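September, late evening, shared workshop

Picked the Dolledia gripper back up after leaving it alone far too long. The handle is still the Bistton print and I still like how it sits in the hand, so tonight was all about the fingers. I had been blaming the trigger spring for the sloppy closing (sorry, spring!) and spent a good hour on it before I noticed the left finger had a touch of play at its screw. Snugged both sides down and it felt like a new tool.

Then cloth, my favorite part. I'm keeping the blue sheet for all the folding trials so we can compare them with what we did over the summer. The camera log now stands at 1381 clips, 169 of them cloth, and I'd love to reach 1000 for cloth alone before we touch the arm again. 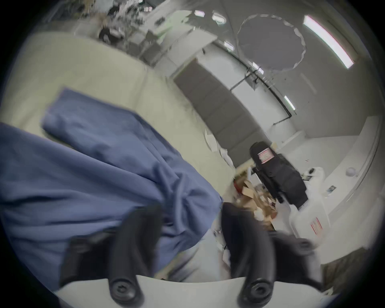
Gripper view, blue cloth on the cream padding, fingers open.

Creases are the trouble, as ever. A thick fold is easy to pinch, but a single layer lying flat wants to slide away from the tips, and I suspect a softer pad would help. There is a bit of the Ostach rubber sheet left in the drawer, please don't use it up before I've cut two strips!

Servo limit is set to 40 percent for now. Whoever is in next, leave it there until the pads are on. Lại config is saved under the old name, I'll rename it when I'm less sleepy.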